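Wilson Arboleda asked me over dinner whether a machine could put away his groceries yet, and I gave such a rambling answer that I promised to write it down properly. So, a little thread, with apologies to Wilson's patience.

My sister-in-law Sheyla runs a small grocery in Hornham, and I've spent a lot of happy hours in her back room putting produce in baskets. You stop noticing how much your hands know. A lime wants a gentle pinch, a cucumber wants holding near the middle, and a can on its side would love to roll off and meet your foot.

For an arm with two fingers, every one of those is a separate little puzzle. We've been working on the basket chore in simulation, and I've grown very fond of it - it's humble work, and it's harder than folks think!
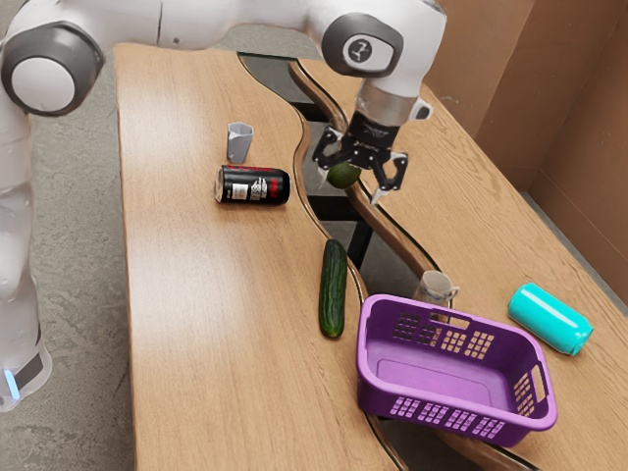 Lime in the gripper, purple basket on the table.

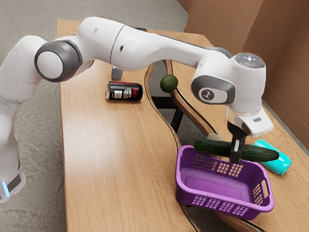

So could you buy one of these for your kitchen and have the shopping put away by supper? I'd wait a few more years, because a real kitchen changes every day and a person still has to stand by for the odd dropped onion.

Shops may get there sooner, I think. Sheyla's shelves stay where she puts them, and the same crates come in the same door each morning. Her stockroom list runs to 710 items, mind you, and I wouldn't trust a machine with more than 40 of them today (the peaches are staying with me).

Brayan Lozano wants to know about eggs. Brayan, dear, please give us until September before you ask me about eggs again.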